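Vurkari wrist kit: the paper promised more than my bench delivered
Reviewed by Mafalda Antunes
10 January 2018

The paper behind this kit has been passed around a good deal. Its claim is easy to repeat: one small color camera at the wrist, no depth sensor, no markers on the plant, and a robot arm will bring a soft brush to within 3 millimeters of the stigma of a flower it has never seen. Zerkel now sells the thing in a box under the name Vurkari, with a camera, a clamp, the trained model and a printed quick-start card. I bought it with my own lab's money and used it through most of December.

I wanted it to work. We do hand pollination on ornamental breeding lines, and it is slow, dull work that hurts the neck. I also had doubts going in, and most of them are still with me.

How it is supposed to work

The authors, Laurinda Neves and Leena Koivisto, split the job in two. A first stage takes the arm from its resting spot to somewhere near the bloom, using ordinary outline matching. That part is old and reliable and I have no quarrel with it. The second stage is the new one. Once petals fill most of the view, the outline no longer helps, so the model switches to what the paper calls "closing by motion." It makes a tiny sideways move, looks at how much each patch of the image shifts, and guesses which patches are near, which are far, and where the stigma is likely to be. Then it moves in, and repeats.

It's a sensible idea. The training set was over 2000 recorded approaches, all made in one greenhouse at Ramalho, with the same arm and the same lamp bank. The paper does say so, in the section on data. The product page doesn't.

Setup

The clamp is good. It fits our arm without shims and it didn't slip once. The camera cable is too short if your wrist joint has to turn past a half circle, and the strain relief looks like an afterthought. We ended up taping ours down in two places.

Calibration takes most of a morning the first time. The card tells you to use a printed grid and "a well lit area," and leaves it there. I got different results from the same grid at the window and under the bench lamp, and the software was happy with both. A tool that will pass two calibrations that disagree should at least warn you that the new one is far from the last one. Armindo Valente, who wrote to Zerkel about this for us, got a polite reply telling him to use more even light.

The first stage

No complaints here. The arm found the bloom nearly every time, and when it missed, it missed because two flowers were touching and it aimed between them. I'd have done the same on a bad day.

The last inch

Most of the price is for this part, and it's where I stopped believing the headline. At this range the camera has very little to go on. Petals are thin and light comes through them. A crease can look like an edge, and a bright gap between two petals gives the model the strongest contrast in view, which tends to pull it that way. Stems loop across in front of the part you care about, and whatever is closest to the lens is a blur.

In the view below, the pistil stands near the middle, a slender yellow-green stalk among a lot of other yellow-green stalks, with its little knobbed tip tucked up against the underside of the blue petals. The wedge of yellow light higher up and to the right is far easier to notice. I can pick out the pistil because I know what one looks like and I took a second to find it. The model gets a small sideways wiggle and a guess. 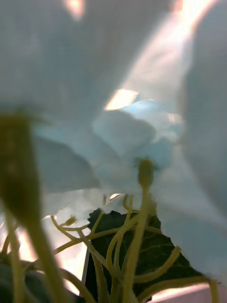

What I measured

We ran 319 approaches on 13 plants, all in our own prep room, with the window blinds half down. I scored an approach as good if the brush touched the stigma before it touched anything else that mattered. Brushing past a petal was fine.

Under the bench lamp, with the light in front of the flower, slightly more than half were good. That is well short of the paper but it is a real result, and I'd have been pleased with it from a student project. With light coming from behind the petals, it fell to about one in five. The failures had a pattern, too. The arm drifted toward bright gaps, or locked on to a stem that happened to run upright and treated its tip as the target.

I sent these numbers to the authors. Koivisto answered quickly and was fair about it. She said that strong backlight was "underrepresented" in their set and that she would expect trouble with it. Fine, but then the phrase "any lighting" should come off the box.

One thing to hold against my own test: we used a different arm from theirs, with more play in the last joint. If the method depends on knowing how far the camera moved sideways, a sloppy joint will hurt it. I tried to check by locking the joint and moving from the shoulder. Results got a little better in front light and didn't change behind the petals. My colleague Armindo Carvalho thinks I should have repeated that part with a stiffer arm before writing anything. He may be right. We don't own one.

About that 3 millimeters

Read the paper's table closely and the figure is the median final distance for approaches that the system itself marked as finished. Approaches it gave up on are left out. So are the ones where a person pressed stop. I can't find anywhere how many those were. In my runs the system gave up often, and I'd call that good behavior, since I would much prefer a quit to a torn style. But a median taken over the easy ones tells me little about what happens on a bench full of plants.

I'd also like to have seen a plain comparison: the same arm, the same flowers, and a cheap depth sensor. The authors say such sensors fail at short range. Many do. Show me.

Compared with the Bridow jig

We still have a Bridow jig, which has no learning in it at all. You point it by hand and it pushes the brush straight in along a rail. It's clumsy and it needs a person at every flower. It also got more stigmas per hour than the Vurkari did, including the time I spent yawning.

Should you buy it?

If you work on this kind of problem and want a decent clamp, a working camera driver and a starting model that you plan to retrain on your own flowers, there's value in the box. The logs are clean and easy to read, and every frame is saved with the joint angles next to it. That alone saved me some swearing.

If you want flowers pollinated, wait. I'd look again when someone outside Ramalho reports results with light from behind and every aborted run counted. Ours is back on the shelf until the supplier sends a longer cable.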